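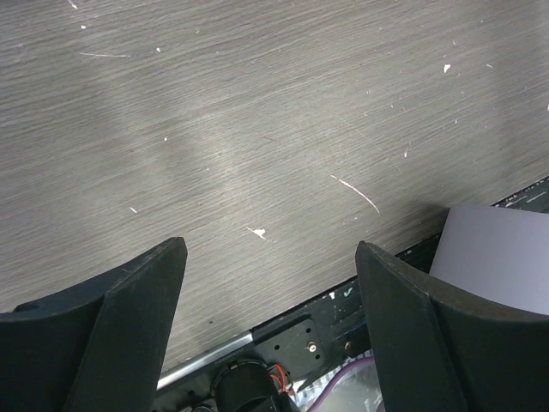 4. Preparing the surface

The Grirnow fold-out label printer is heavier than it looks and will spend its working life vibrating, so please choose the surface before you open the second box. You want something flat, level and able to take the weight of the printer plus the elbow of whoever is leaning on it. It does not have to be handsome. A grey wood-grain top with a few white chips and a thin curved scratch in it will do perfectly well, and has the advantage that you won't mind adding to them. Glass is out, and so is anything with a tablecloth.

4.1 Before you start

Allow 200 mm of clear space behind the printer for the paper path. Most people allow less, push the printer back against the wall and then telephone us about jams. We are always pleased to hear from you, but the answer will be 200 mm.

You will need the four rubber feet (in the small bag taped inside the lid, where everybody misses it), the levelling card and a dry cloth.

4.2 Fitting the feet

1. Wipe the surface and let it dry. Chips and scratches can stay as they are. Crumbs can't.

2. Lay the printer on its left side, with the Nernudo badge facing up. If the badge is facing down, you have it on its right side and the ink tray is now making its own arrangements.

3. Peel the backing from each foot and press it into the round recess. Hold for 9 seconds. The glue grabs quickly, so line the foot up first and be brave second.

4. Stand the printer upright and leave it for 5 minutes before sliding it anywhere.

Note: If you lose a foot, do not fold up a beer mat. The mat compresses, the print head drifts, and your labels come out with a gentle slope that customers find either charming or alarming. Spare feet are sold in pairs.

4.3 Levelling

1. Put the levelling card on top of the lid, arrow towards you.

2. Look at the bubble. If it sits between the lines, go to section 4.4 with our congratulations.

3. If it doesn't, turn the front foot collar clockwise to raise that corner and anticlockwise to lower it. Work in quarter turns. The collar has 2 full turns of travel and then comes off in your hand.

4. Check again with the paper drawer loaded. A full drawer makes a difference, particularly on folding tables.

Caution: Keep fingers away from the hinge when lowering the lid. It closes faster than you would expect from something that took so long to open.

4.4 Connecting the power

Use only the Trukton adaptor supplied. Others will fit the socket, and some will even light the green lamp, but the motor knows the difference and will sulk halfway through a roll.

1. Push the plug into the rear socket until it clicks.

2. Run the cable through the clip on the right-hand side. The clip is stiff on new machines and stays that way on old ones.

3. Switch on at the wall, then at the printer. The lamp blinks amber while the printer wakes, which takes roughly a minute. Pressing the button again during this minute switches it off, and you may start over.

Note: A single loud clunk at start-up is normal. Repeated clunking means the orange transport lock is still in place – see section 3, which you may have skipped.

4.5 If you move the printer later

Empty the drawer, refit the transport lock and carry the printer by its base. The lid handle is for the lid. After a move, repeat section 4.3 in full, even if the new table looks level, and run one test label from the Sinaga menu before printing anything you intend to stick on a parcel.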